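I canceled my Fandum subscription last week. I had been paying for it since November and had used it maybe twice, both times to look up the same recipe. The cancel button was under Account, then Billing, then a page asking if I wanted to pause instead.

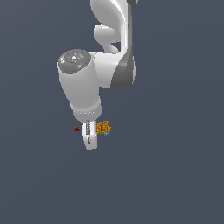

Posted by Zbigniew Chmielewska
June 19, 2023

After that I went through the bank statement line by line. Skindel was charging me 11 dollars a month for storage — more than 700 files in there, mostly duplicates. I moved the tax papers to a drive and deleted the rest. Trasten I kept. My sister uses it too. Next is the phone plan.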